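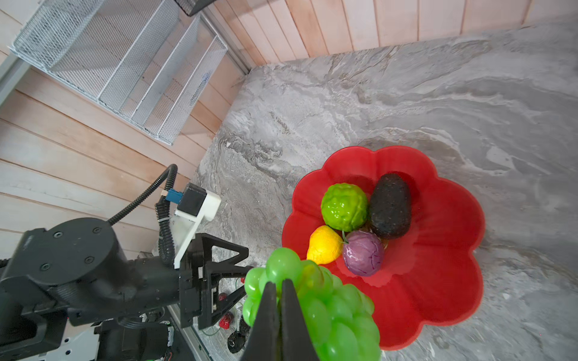

## November — open day, Climanis bench

Written up same evening, notes are a mess, Octavian please add what I missed.

Doors 10.00. Arm was up by 9.20, Valentin had the gripper zeroed before I'd got my coat off. Bench 2 as agreed, red flower bowl and the toy veg. The Prorkow people came first, a good crowd, then families all through the middle of the day.

**Task shown:** fruit and veg into the bowl. Operator on the leader arm for the first half of each slot, then replay of a policy run. Grapes are the crowd favourite by miles. Also the worst item for us — shiny, lumpy, fingers come down between the grapes and you lose sight of half the contact from the wrist view. Lemon is easy. Avocado fine if you come at it across the short side. Purple cabbage rolls if touched off centre, so put it in late or it gets nudged by everything else.

**Counts** (Valentin kept the tally on the back of the risk assessment):

- 72 attempts over the day, all items
- 4 drops outside the bowl, 3 of them grapes
- 2 stops on the button, one by me, one by a boy of six who had been told he could press it and did

Happy with that. Grecu demo last spring was much worse.

**Things that went wrong**

- Replay started from the wrong home pose after lunch. My fault, loaded the morning file. Arm swung wide over the left of the bowl, no contact, Octavian caught it. Need the file name on the screen in BIG letters.
- Cable at the wrist. Loop is too generous, when the arm reaches far right it drags on the joint housing. Retie before next outing, leave slack for the full turn but not that much.
- Marble pattern on the worktop upset the segmentation a bit, greys near the bowl edge kept flickering. Plain mat next time? Valentin says leave it, it's good practice for the model. Not decided.
- Glare off the bowl from the window side after 14.00. Blind half down fixed most of it.

**Questions people asked, to have better answers for**

How does it know it's holding somthing. (Finger gap plus motor current, I said "it feels the squeeze", was fine for most.) How many tries did it take to learn. Said 2,000 recorded picks, which is the right number for the Pudico set but not for the version we ran, that has the extra grapes in it. Check. Can it do real fruit. Not yet, said so. One woman from a packing firm wanted cycle times and I had none on paper — stupid, we measure them every week.

Octavian did the 11.30 and 15.00 talks, shorter one went better. Drop the slide with the loss curves.

**To do**

- retie wrist cable (me)
- sheet of cycle times, one side of A4
- home pose check at start of replay, refuse to run if off
- second bunch of grapes, this one is getting scuffed at the grip piont
- email packing firm, card is in the top drawer with the hex keys
- Valentin to type up tally before the paper goes missing

Packed up 17.10.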